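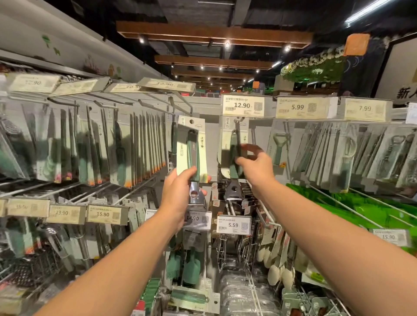

Rizwan Seneviratne wrote to me in September to say he'd bought his third peeler in two years and it still skidded off a butternut squash like a skate. Did I have a method for buying the small stuff, or did I just grab whatever was at eye level? I used to grab, Rizwan. My drawer at the old place in Preltside had 46 things in it when I packed it up, and I cooked with maybe nine of them. So I do have a method now, and it goes like this.

Before you leave the house

Empty the utensil drawer onto a towel. Put back only what you've used this month, and look hard at what's left. Write down the job you can't do well, like "peel squash" or "open jars," and don't write down the name of a tool. I went out once for a garlic press and came home with a better small knife, and I've never missed the press.

Measure the drawer while it's empty (inside height too!). Mine is shallow, and I own a very nice ladle that lives on a windowsill.

At the rack

Take two of the same kind of thing off their hooks and hold one in each hand. You can't feel much through a blister pack, but you can feel weight, and you can see how the blade or the head meets the handle. I like a join with no gap, because gaps collect carrot.

Then turn the card over. I look for three things back there: what the metal is, whether it can go in the dishwasher, and whether the blade swivels or stays put. If the card is in a language you don't read, a phone translator does fine with the big print and gets creative with the rest.

Check that the price label belongs to the thing on the hook. People put packages back one peg over all the time – I do it too – and a 5.99 label is no help if what you're holding belongs next door at 12.90.

For peelers, I go for a Y shape for squash and anything big and round, and a straight one for carrots. For can openers, pick the fattest handles you can stand. Matching handles are lovely and I fall for them every time, but buy one piece first and live with it before you get the rest of the set.

When you get home

Cut the package open with scissors, down the side, well away from the blade. Wash the tool in hot soapy water, dry it, and use it that same night. Keep the card and the receipt in an envelope for a couple of weeks. I had a Trenus peeler loosen up on its second potato, and it was so nice to have the receipt!

Then one old thing leaves the drawer. Mine go in a shoebox for my neighbor Hideaki Tamura, who takes the peelers that won't peel and uses them to scrape candle wax.

Next month I'm doing graters, so send me your knuckle stories.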